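空スプールの返却と保管に関する意見
共通規格化を待たずに着手すべきこと

Gridthorpe共同工房 運営室

線材や樹脂フィラメントを使い切ると、巻芯であるスプールが一つ残る。当工房がこの空スプールの扱いを運営上の課題として取り上げたのは、昨年度の棚卸しの折であった。利用登録のある119の事業者および教育機関から排出された空スプールは、年間で3,760個に達していた。材料の購入数からすればほぼ予想された値であるが、実際に積み上げられた山を前にすると、これまで材料費の陰に隠れていた問題の大きさを認めざるを得なかった。

本稿では、空スプールを廃棄物としてのみ扱う現在の慣行を改め、返却と再使用を前提とする管理に移行すべきであるとの意見を述べる。あわせて、業界全体の規格統一を待ってから着手するという立場には同意できないことを明らかにしておきたい。

まず現状を整理する。空スプールは、中身がなくなっても体積がほとんど減らない。両側の円形の縁と中央の軸からなる形状は、線を巻くためには合理的であるが、収集容器に入れると軸のまわりがそのまま空隙となる。軽いわりに場所を取り、重量で料金が決まる処理業者からは歓迎されず、容積で料金が決まる処理業者に渡せば費用がかさむ。当工房のBotha棟では奥行600ミリメートルの棚を三段使って一時保管を行っているが、繁忙期にあたる11月には通路側にはみ出し、消防設備の点検の際に移動を求められた。

次に材質の問題がある。外見のよく似たスプールであっても、樹脂の種類は製造元により異なり、同じ製造元でも時期によって切り替わることがある。材質表示が成形されているものもあれば、紙のラベルにのみ記載され、使用中に剥がれてしまうものもある。表示が小さく、保管棚の照明では判読しがたいものも少なくない。分別の責任を利用者に負わせる規則を設けたところで、判別の手がかりが失われていれば、その規則は守りようがない。

当工房はこれまで、空スプールを「その他の硬質プラスチック」として一括排出するよう利用者に案内してきた。この案内は簡潔で、苦情も少なかった。しかし苦情の少なさは、利用者が納得していることを必ずしも意味しない。意見箱には、まだ十分に使える状態のものを捨てることへの疑問が以前から寄せられていた。運営室がこれに正面から回答してこなかったことは、率直に認めなければならない。

再使用の余地は小さくない。空スプールの劣化の多くは、縁の欠け、軸穴の摩耗、縁の反りのいずれかに分類できる。運営室が回収品から98個を抜き出して点検したところ、そのまま巻き直しに使えると判断したものが過半を占めた。抽出の方法は簡便なものであり、統計として他所に引用されることは望まないが、一括して廃棄する運用を見直す根拠としては足りると考える。

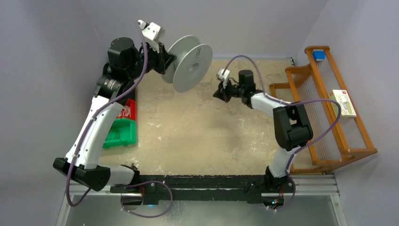

返却の仕組みについては、供給元の対応に差がある。当工房が継続的に取引しているTratineは、一定数をまとめれば次回納品時に空スプールを引き取る。返却用の箱は納品時の箱をそのまま使うことができ、利用者が新たに梱包材を用意する必要はない。これに対し、Numovの製品には引き取りの制度がなく、問い合わせに対しては地域の分別規則に従うよう回答があった。製造拠点からの距離や流通経路の違いを考えれば、Numovの回答を一方的に非難することはできない。ただし、購入の時点で引き取りの有無が分からないことは、購入者にとって明らかな不利益である。商品の案内にその旨を一行記載するだけでも、選択の基準は変わり得る。

当工房では、来年度の共同購入において、単価と納期に加え、空スプールの引き取り条件を評価項目に含める方針である。価格差がわずかであれば、引き取りのある製品を優先する。これに対しては、材料の性能と無関係な項目で供給元を選ぶべきではないとの反対意見がある。傾聴すべき意見であるが、空スプールの保管場所も処理費も共同の負担から支出されている以上、購入の判断から切り離しておくことの方が不自然であろう。

規格統一を求める声についても触れておきたい。外径、幅、軸穴の寸法がそろえば、巻き直しも保管も格段に容易になる。望ましい姿であることに異論はない。しかしながら、巻き取る材料の太さや重量、使用する装置の軸の形状が異なる以上、単一の寸法にまとめることには相当の年月を要する。その間に排出され続ける空スプールをどうするかという問いに、将来の規格は答えてくれない。寸法が不ぞろいであることを前提とした運用を、今の段階で組み立てる必要がある。

具体的には、次の運用を提案する。

第一に、空スプールの一時保管は横積みを原則とし、縁の外径が近いもの同士を重ねる。立てて並べると取り出しやすいという意見もあるが、円形のものを棚に立てれば転がり、留め具が必要になる。横積みの高さは棚板一段の範囲内にとどめ、棚の上面には置かない。

第二に、残った端材は返却前に必ず取り除く。軸に数巻き分の材料が残ったまま返却棚に置かれる例が後を絶たない。端材は隣のスプールの縁に絡み、引き出す際に積んだものが崩れる原因となっている。軸穴や縁の小孔に差し込まれたままの線端についても同様である。取り除いた端材は材質別の容器に入れ、材質の分からないものは無理に分けず、不明の容器に入れる。

第三に、紙のラベルは剥がさない。美観のために剥がすことを勧める事業者もあるが、材質と製造元を知る唯一の手がかりとなる場合がある。ラベルを失ったスプールには、持ち込んだ利用者が分かる範囲で材料名を書いた紙片を軸穴に通しておく。油性ペンで縁に直接書き込むことは、再使用の妨げになるため認めない。

第四に、取り扱いの際は縁だけを強くつかまないようにする。薄い縁を外側に引く力が繰り返し加わると、軸との接合部から割れが生じやすい。特に大型のものは、空であるからといって片手で縁をつまみ、積み重ねの途中から引き抜くことのないよう求めたい。空の状態での破損は軽く見られがちだが、返却品として受け付けられない理由の多くがここにある。

以上の提案に対しては、利用者の手間が増えるとの批判が予想される。その批判は当たっている。端材を取り除き、寸法を見て積み、必要に応じて紙片を書くという作業は、一個あたりではわずかであっても、多忙な利用者には負担である。運営室としては、返却棚の脇に作業台と刃物を常備すること、返却の受付を夕刻5時以降にも延長することを、移行の条件として約束する。手順のみを定めて設備を整えないのであれば、従前の案内を続ける方がまだ誠実である。

教育機関からは別の要望も受けている。空スプールを教材や整理用具に転用したいというもので、コードの巻き取り、布紐の保管、展示台の脚など、用途は多岐にわたる。こうした転用は歓迎すべきものであり、返却棚の一角に自由に持ち帰ることのできる区画を設けることとした。ただし、転用をもって問題が解決するかのような説明には慎重でありたい。年間に排出される数に対し、工作や収納に必要とされる数は限られている。転用されたものも、いずれは処分の時を迎える。転用の事例を広報で取り上げる場合には、返却と巻き直しの件数を併せて示すことが適当と考える。

費用についても付言する。返却に切り替えた場合、処理業者に支払う額は減少するが、検品と箱詰めに要する人件費が新たに生じる。差し引きでどちらが有利となるかは、返却できる割合に左右され、現時点で断定することはできない。運営室の試算では初年度は従来より若干の支出増となる見込みであり、この点を伏せたまま賛同を求めるつもりはない。それでもなお移行を主張するのは、再び使える物を捨てるために場所と費用を割き続けることが、共同で設備を持つという当工房の設立の趣旨にそぐわないと考えるためである。

供給元に対しては、三点を要望したい。材質表示を縁の見やすい位置に成形すること、寸法を変更した場合には製品名の末尾等で区別できるようにすること、引き取りの条件を販売時に明示することである。いずれも大がかりな設備の変更を前提とするものではない。取引のある各社には、本稿と同じ内容を書面で送付する。

利用者各位の意見は、Botha棟の受付において年度末まで受け付ける。返却棚の新しい運用は次年度の初めから適用し、それまでに持ち込まれた空スプールについては、従来の区分による排出も認めるものとする。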